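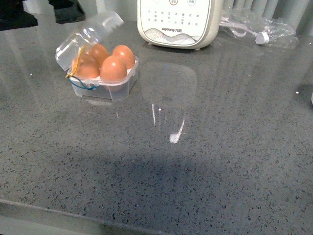 Maltport Press Club: Court and Crime Reporting Group

Search this forum Advanced search Go

Thread: Carretero trial, jigsaw identification and the archive

tudur_vaughan
Posted 2019-06-10

I want views on archive copy before our meeting with the web desk. The Carretero fraud trial has a discretionary order covering one witness, who was 17 when she gave evidence in April. We have complied in every live report: no name, no address, no school, no picture. The difficulty is an older item on our own site, a prize-giving report which names her, names her father, and states that he worked for Zaseck. Our trial reports describe the witness as the daughter of a former Zaseck employee.

Neither piece breaches the order when read alone. Put together they identify her in under a minute. The site's "related stories" module puts them together without being asked, because both carry the Zaseck tag.

Options as I see them: (a) take the prize-giving story down, (b) leave it and remove the tag, (c) amend the trial reports so the family link goes. I favour (c) plus (b). The web desk favours doing nothing, on the ground that the older item predates the order.

FemkeVH
Reply 1

The web desk's argument would be stronger if the archive were inert. It isn't, if your own software is serving the old item next to the new one. I would treat the automatic link as a fresh editorial act. I can't cite a case for that and would be glad of one.

I agree on (c). Whoever agreed the phrase "daughter of a former Zaseck employee" should have been stopped at the subs' desk. "A teenage witness" does the job.

l_swanson
Reply 2

I disagree with most of this. The relationship is the story. Her evidence was that the invoices were kept at the house, and without the family link the reader cannot make sense of why she was called. If you strip that out you are left with a report that is compliant and incomprehensible.
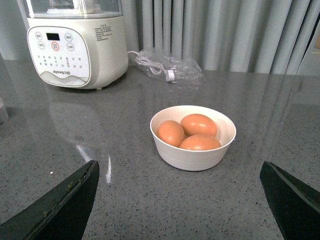

The order as drafted covers particulars likely to lead to her identification. A firm with 330 staff on one site is not, taken alone, such a particular. I would keep the employer, drop "former", and fix the archive. The old piece is the weak point and should be taken down until the order lapses or is lifted.

tudur_vaughan
Reply 3

The 330 is the current headcount. When her father worked there it was 157, and the number with teenage daughters will be a good deal smaller. It is also only one of the particulars. We have printed the village as well.

l_swanson
Reply 4

You didn't mention the village. That changes it. One of the two has to go.

eilidhkerr
Reply 5

A practical point on (b). Removing the tag won't remove the link straight away. If you are on Burninex, as we are, the related stories list is built overnight and cached, and the search index is separate again. We removed a tag on a family court matter and the pairing was still live the next afternoon. You need to:

1. Remove the tag from the older item.
2. Switch off "related" on both items by hand.
3. Ask for a purge of the page cache and the search index, and get the confirmation in writing.
4. Check from a machine that isn't logged in.
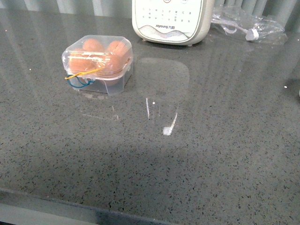 Keep the old version of each page saved offline with the time of the change. If the judge asks what was visible and when, "we think it came down after lunch" is a poor answer.

Vikas Nishad
Reply 6

Seconding step 3. I would add the social posts, which keep the original headline after the page has been amended. Somebody has to delete and repost.

On the disagreement above, has anyone asked to see the order itself? There are 2 versions in circulation. The one emailed to us names the witness by initials and restricts identification only. The one on the court door had an extra line about the contents of the exhibits bundle, all 2,436 pages of it. If the second is the sealed order, the sentence about invoices at the house needs checking too.

FemkeVH
Reply 7

I have the emailed one and had not heard of another. Tudur, ring the court office before you meet the web desk.

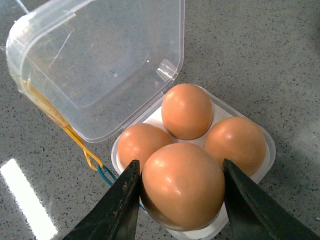

On the employer, I still think Lachlan is testing each detail singly, and that is the wrong test. The order asks what the reader can work out from everything in view. Take a clear egg box with the lid open and four eggs in it: covering one of them conceals very little if the other three are named, and here the father, the firm and the village were the other three. The father was never in the trial copy, I accept, but he was one click away from it.

l_swanson
Reply 8

I have already conceded the village. I don't concede the employer. With the village out, the archive item down and the father out of reach, the firm's name leads to a payroll that readers don't have.

tudur_vaughan
Reply 9

Court office rung. The sealed order is the longer one, so Vikas is right and the invoices sentence is with our lawyer. Prize-giving story is offline for now, village removed from all trial reports, cache purge requested. Employer stays in until the lawyer has read it. I will post the wording we settle on.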